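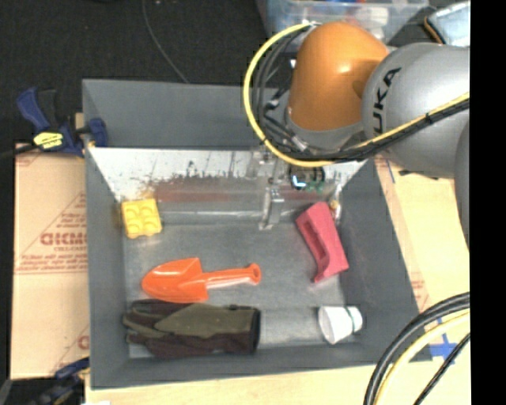 The grey bin with the KUKA arm over it: toy block, shovel, glove and cup among the objects.

Gripper comparison - gallery

We spent most of January at the Gekville workshop comparing 2 grippers for bin picking, the Vesen and the Somogyi. Both ran from the same Prondoten controller. Each was given 1000 picks, with the objects tipped out again whenever the bin was cleared.

Notes on the objects

The shovel is orange plastic with a ribbed handle. Both grippers did best on the handle and poorly on the blade.

The glove took up the most time. Of 327 failed picks with the Vesen, more than half were the glove, usually lifted by one finger and dropped.

The cup rolls if it is touched off centre. We slowed the last part of the approach for it and left the speed alone for everything else.

The full log has 1800 entries, including the set-up runs - ask at the workshop if you want a copy.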